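Notes from the open day at Olita: keeping a sink clear for a robot helper

The Saturday session at Olita was split into talks in the morning and a kitchen demonstration at 2. I went for the demonstration. The task was set in a simulated kitchen and shown on a large monitor: pick up an eggplant in the sink and move it to another plate. The Skumescombe team ran it with a controller supplied by Khoo. They had 89 start positions stored and worked through 41 of them before the hall closed.

Most of the talk between runs was on how a sink should be laid out. The same points apply to a real kitchen, with or without a machine in it.

Put produce on a plate before it goes in the basin. A rim of a strong color gives a clear edge to aim at, by hand or by gripper. Dark skin against a pale plate center also reads well. 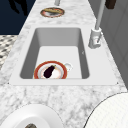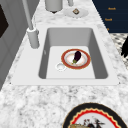 An eggplant on a plate with an orange-red rim, in the sink, in both views.

Ojārs Laur

Leave clearance at the faucet. A tall spout is easy to miss when you are looking down into the basin, and the Bikurov planner used on the day treated it as a fixed post with a 7 cm margin. I now use the same margin at home for the dish rack.

Keep the drain free. A plate that sits half over a drain ring can rock when one side is loaded. Slide it onto the flat part of the floor first -- a damp cloth underneath stops it from moving.

Grip long vegetables across the middle, at right angles to the length. Lifting by the stem end lets the heavy end swing, and it will strike the basin wall on the way up. The operator showed both grips on request.

Lift straight up until the item is above the rim, then move sideways. Cutting the corner saves very little time.

Set the receiving plate down before you start, well back from the counter edge. Big serving plates go somewhere else until the sink is done.

The handout gives nearly 689 words to lighting and can be cut to one line: use even light from above, and move any lamp that throws a hard shadow into the basin.

The next kitchen session is in July, same hall.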